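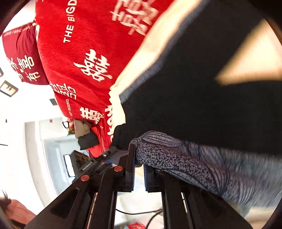
Diary > November > Open day at Basberg

Home late, feet killing me, but I want to get this down before I forget half of it. So I finally went to the Basberg open day! Took the 27 bus out there and walked the last bit past the Hennessy building in a nasty wind. Got my sticker at the door (number 238, so plenty of people had the same idea) and went straight to the gripper demo, which was the whole reason I came.

They were doing cloth and bags, all wedding stuff, red with white double happiness characters on it. I could have stood there all afternoon. Two black fingers with blue pads on the inside, and that's pretty much what you get to work with - no thumb, no wrist to speak of. I kept flexing my own hand in my pocket and feeling smug about it.

I did ask about the price of a setup like that and got a very long answer about Cenby parts that I didn't follow at all.

The Grerkby talk was in the afternoon and ran 55 minutes, too long, with slides in tiny print. I liked the part about fabric being so much harder than boxes, because it never sits the same way twice. My laundry basket agrees.

Coffee was free, sandwiches weren't. Picked up a leaflet for the spring one and stuck it on the fridge - need to ask for that Friday off.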